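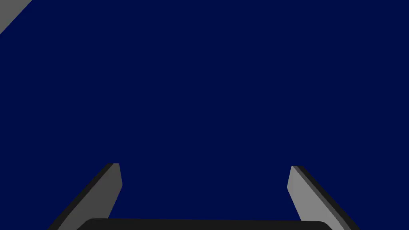 Sleep diary people wanted for a small study on naps

Hi! I'm Houda Metwally, and I'm looking for people who nap. Serious nappers, accidental nappers, people who fall asleep on the bus and wake up three stops too late — all of you are welcome. I've been writing about sleep for years and I'm putting together a book called Masilela, and the middle part of it needs real diaries from real people who don't sleep in a lab.

So what would you be doing? You'd keep a nap diary for 4 weeks, starting in October. Every time you nap, you write down when you lay down, when you got up, where you were, and how you felt after. A couple of lines is plenty. If you want to write a whole page about the dream you had, please do, I will read every word of it (dreams are my favorite part and my editor keeps cutting them).

You can use paper or your phone. I mail out a notebook to anyone who wants one, and Hyun-seo Byun, who is helping me with the diaries, will send you a link if you'd rather type. Please don't switch back and forth halfway through. We tried letting people do that last spring and I spent a whole weekend on my living room floor matching up pages.

There are also 2 phone calls with me, one before you start and one when you're done. They run half an hour or so, longer if we get chatting, and I do tend to get chatting. I'll ask about your work hours, your bed, your kids or pets if you have them, and what your family thought about naps when you were growing up. Mine thought they were for babies and grandfathers!

Who I'd love to hear from:

Adults, 23 and up. That's where the first round started, and I want the two rounds to line up.
People who nap at least a couple of times a week, on purpose or by accident.
Night shift workers, new parents, retired folks. I have way too many office workers already.
Anyone living in the US who can write in English, Spanish or Arabic. I read all three, Spanish a bit slowly.

I can't take you if you're being treated for a sleep disorder right now or if you've just started a new medicine that makes you drowsy. Sorry about that. I'm a writer, and I'd be no use to you if something medical came up. And please don't start napping just to get in. I need the habits you already have.

Pay is $200 for the full diary and both calls, sent the week after the second call. If you have to drop out partway, you still get paid for the weeks you finished, and you don't have to tell me why.

Your name won't be in the book. You pick a made-up one, and you get to see any passage I want to use from your diary before it goes to print. If you hate it, it comes out.

To sign up, email Hyun-seo with the word NAPS in the subject line and tell us three things: where you usually nap, what time of day, and the strangest place you've ever fallen asleep. We'll write back either way, though it may take a week or two. Mornings are best if you'd like a call instead — put your number in the email and I'll ring you before noon. I'm usually asleep at two.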